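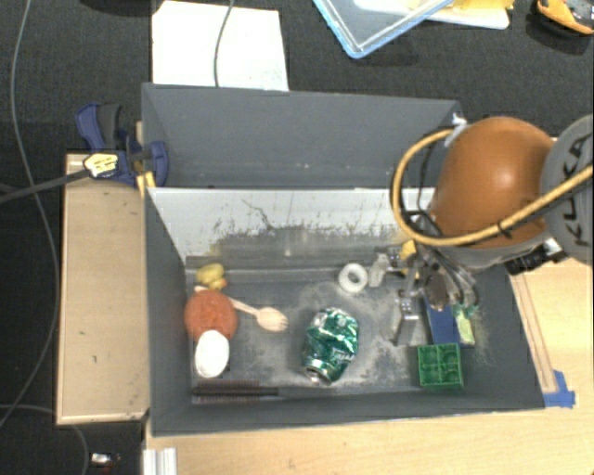
Robot Safety and Faults, Handout 4
The Moen stoppage, and why I don't believe the first report

Read this before the seminar. Bring the log extract if you can find your copy.

What the report says

The Moen cell was picking mixed objects out of a bin when the arm stopped with its gripper down among them. The controller logged a collision. The report by Joar Strömberg gives the cause as "difficult item, transparent" and recommends taking clear objects out of the test set. The case was closed on 17th January.

What the log says

The run had 200 planned picks. The collision stop came at pick 40. Three earlier picks show the same slow climb in motor current on the last wrist joint, and the objects involved were a ball, a can and a wooden spork. None of those is transparent. If the vision system was the problem, I would like somebody to explain the ball.

Njål Midtbø's note, attached to the report and apparently unread, asks about the cable. A cable looped outside the arm has to have slack, and the slack has to go somewhere when the wrist turns. Tie it too short and it pulls. Leave it too long and it catches on the tooling or the bin wall. Either one can look like a collision to a controller that only sees force it did not expect. I am not saying the cable did it. I am saying it was never ruled out.

Terms to be careful with

Collision stop: the controller saw more force than its model predicted. It does not mean the arm hit something.

Root cause: in most reports, the place where the writer stopped looking.

Recovered: at Moen this meant somebody pressed reset. The Skesuseck software counts a reset as a recovery, so its uptime figure is useless to us.

On reaching in

The procedure allowed an operator to clear a stuck object by hand after a stop. It did not say whether drive power had to be off first. A stopped arm may still be under load, and a gripper may open or close when the program resumes. Lock out, then reach in — no exceptions in this course's lab.

For the seminar

Write half a page on what test would separate a cable fault from a vision fault. Changing both at once, as the Akusine team did in August, does not count.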